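4.2 Abdeckungen und Abstellflächen am Fenster

Die Annahme, dass eine textile Abdeckung Arbeitsgerät und Lagergut zuverlässig vor Staub schützt, wird in der Literatur zur Werkstattordnung selten geprüft. Auch Annamalai und Nair setzen sie in ihrem Leitfaden für den Standort Bridano schlicht voraus. Unsere Durchsicht der 217 Begehungsprotokolle stützt diese Zuversicht nur teilweise. In den meisten Einträgen heißt es lediglich »abgedeckt«; über Sitz, Zustand und Material der Hülle erfährt man nichts. Was damit gemessen wird, bleibt offen.

Abbildung 6 zeigt, wie wenig der Vermerk leistet. Der weißgraue Stoff ist straff über einen sperrigen Gegenstand gezogen und wirft zum Rand hin tiefe Falten; einzelne dunkle Flecken sind zu erkennen. Ob sie von außen stammen oder von dem, was darunter liegt, lässt sich nicht entscheiden. Auf der hellen Fläche am Fenster steht eine grüne Kunststoffkiste mit gerippten Wänden, zum Teil vom Stoff verdeckt. Im Protokoll wären beide Befunde mit je einem Häkchen erledigt.

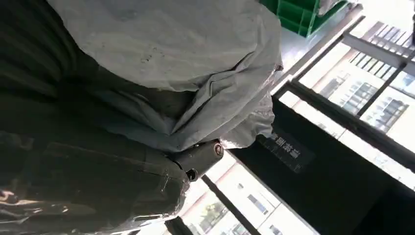 Abbildung 6: Weißgraue Stoffabdeckung und grüne Kunststoffkiste vor dem Fenster.

4.3 Grenzen der Erhebung

Gegen eine Verallgemeinerung spricht zunächst die Auswahl der Räume. Die acht untersuchten Werkräume haben sämtlich große Fensterflächen, und die Fensterbank dient dort nach Auskunft der Nutzer als bequemste Ablage. In innenliegenden Räumen mag das anders sein – Daten dazu fehlen uns. Ferner wurde im Juni erhoben, also bei häufig geöffneten Fenstern. Der von Krishnan vorgeschlagene Ordnungsindex erscheint uns für solche Verhältnisse ungeeignet: Er bewertet eine verschmutzte Hülle ebenso hoch wie eine saubere und behandelt jede Kiste außerhalb des Regals als Mangel, auch wenn sie täglich gebraucht wird. Wir verzichten deshalb auf einen Gesamtwert und berichten die Befunde im Folgenden raumweise.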